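Folding Dark Garments on a Patterned Bedspread
Student project report, Household Textiles course
Thursday, July 26, 2018

2. Work surface and method

The folding trials were done on a bed in the front bedroom of the Vatville house. A bed was chosen over a table because most people we asked in Todell fold their clean clothes there. A bed is softer than a table and gives way when a fold is pressed, so the edges come out less sharp. We wanted results that would hold for ordinary use.

Each garment was spread out, smoothed from the center toward the hem, folded once lengthwise and twice across, and set aside. A trial ended when the last fold lay flat. A garment that had to be opened and started over was entered as a restart. The full set came to 87 trials: 30 with black garments, 30 with white garments, and the remainder with mixed colors.

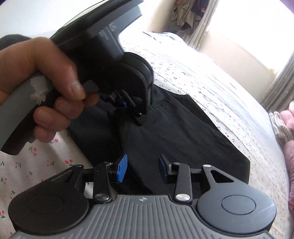
Black fabric was the hardest to judge by eye. Creases show poorly on it, and a diagonal fold in the middle of a garment is easy to miss until the hem is lined up. The bedspread, white with small red cherries, helped with the outline of a black garment but did nothing for the folds inside it. With white garments the problem was reversed. The inner folds could be read from their shadows, while the outline was easily lost against the white ground of the spread.

Daylight from the window also had an effect. Facing the light, we found the near side of a black garment hard to read, and most of the missed creases were on that side. Trials done with the window behind us had 5 fewer restarts. The lace curtain was not moved between trials.

3. Changes for the second round

The second round is planned for September at the Li Street room in Prarka. A plain gray blanket will replace the patterned spread for half of the trials. Garments will be shaken out before they are laid down, and the lengthwise fold will be made from the side away from the window. The restart rule stays the same.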